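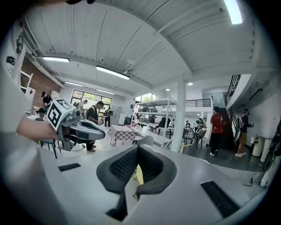
Figure 3. Brick wall, ribbed ceiling and windows in a large shared room.

Print this page | E-mail this page

Chapter 3
The Large Shared Room

A large room that once had a single use often ends up with several. People work at one end, meet at the other, and keep their supplies wherever there is a wall to put them against. In Chapter 2 we planned small rooms, where the walls make most of the decisions. In a large room the walls are too far apart to help much, and the planner has to look up at the ceiling and down at the floor for guidance.

By the end of the chapter you should be able to draw a simple plan of a large room, mark its fixed parts, and place storage and seating without blocking light or walkways. You will need squared paper, a pencil and a tape measure. The term "fixed part" is used throughout for anything you can't move in an afternoon with one other person.

3.1 Starting with the ceiling

Students usually begin a plan with the furniture. Begin with the ceiling. Beams, panels and light fixtures set limits that last longer than any table. A beam tells you where the room may be divided later on, and a row of long fixtures tells you which part of the floor will be well lit after dark.

Fluorescent tubes light a wide area evenly, and they suit rooms where the furniture gets moved. Small round ceiling lights cover less ground and are mostly used near a column or an entrance. Mark both kinds on your plan, using a long bar for the tubes and a circle for the others. Leave out the brightness for now — it is covered in Chapter 13.

Daylight comes next. Draw every window, and write beside it what stands outside. Trees close to the glass soften the light and turn it slightly green in summer, and this matters if paint or fabric is to be chosen in the room. Brick takes up a good deal of light as well. A room with one brick wall and white everywhere else will look darker on the brick side, even at noon.
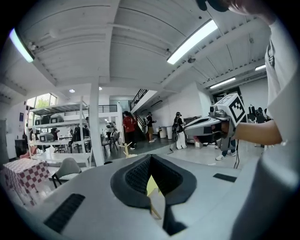

Columns are the next fixed part. Most beginners treat a column as a nuisance and leave a ring of bare floor around it. A square column is easier to use than a round one, as a shelf can be set near it without leaving an awkward gap. Open metal shelving is a good choice near windows. It lets light pass between the tiers, and you can see from across the room what has been put back and what hasn't.

Keep large, light items on the upper shelves only if people can reach them without a stool. Boxes that stay on the floor should be drawn on the plan too. Janaína Arruda, who planned the Wollinel reading rooms, drew hers in red and asked for each one to be gone or on a shelf by the end of July. Almost 60 of them were.

3.2 The floor

A glossy floor reflects the ceiling lights and makes a room seem larger. It also shows scuffs. Test the glare by standing at each seat on your plan and looking toward the windows, then mark the bad spots with a cross.

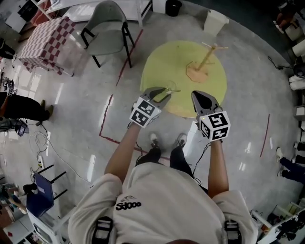 Mats and rugs give a bare floor a center. A round mat works well in open space, where there is no wall for a straight edge to line up with, and a yellow or green one is easy to find from any side of a gray floor. Anything tall and narrow that is set down on a mat, such as a mug tree or a coat stand, needs a wide base. Wooden mug trees with a flat, many-sided base are steadier than they look, but they belong on a counter once the room is in use.

Exercise 3.1. Choose a large room you can visit twice. Draw the ceiling on one sheet and the floor on another, to the same scale, and hold them together against a window. Write down any place where a light falls on a walkway and any place where a seat has no light above it.

Print this page | E-mail this page

Comments

Musyoka Mfinanga: Used the two-sheet exercise with my evening class. Tracing paper works much better than squared paper if you can get it.

Remzi Yüksel: Is the scale for Exercise 3.1 meant to be the same as in Chapter 2? The sheet from Katmont has a different one.

Jailson Magalhães: I used the Chapter 2 scale and it fit on the page fine.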